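The case against the cable drawer

I held on to a cable drawer for 37 months after I stopped knowing what was in it. Every household has one. You put in a charger, close the drawer, and by morning it has married three others and you can't get any of them out without bringing the whole family.

The advice industry has views on this. Rerum, the home blog I read when I should be doing dishes, recommends labeling each cord at both ends and winding it in a figure eight. I did this for an afternoon in March. I labeled 97 cords, several of them "unknown, white," and felt like the registrar of a very small and boring country.

So my position now is bins. Open plastic ones, in loud colors, with no lids and no compartments.
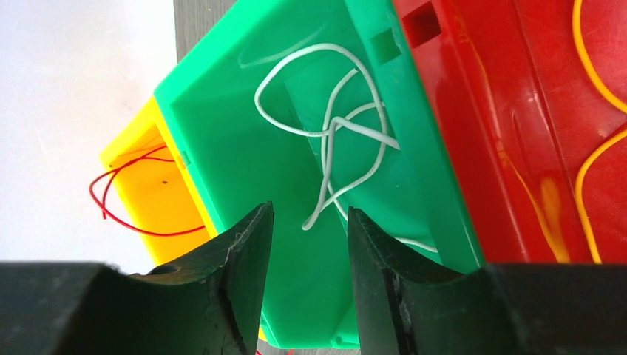
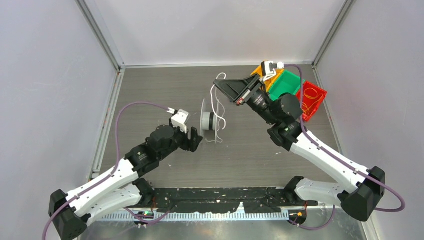

People object that a bin is only a drawer with better lighting. Fine. Better lighting is most of what I was missing. A tangle in a drawer is a rumor, and you can go years believing the printer cord is in there. A tangle in a bin sits out where you have to look at it, and sooner or later you pull on an end.

I'll admit the color system needs discipline. Mine lasted until I bought a Flesine lamp with a cord that fit none of my categories -- it went in with the phone chargers, and the phone chargers have not forgiven me.

I also don't coil anymore. Coiling is a promise to your future self, who will be late and will yank. Drop the thing in loose, and if you haven't reached for it by next March, give it away.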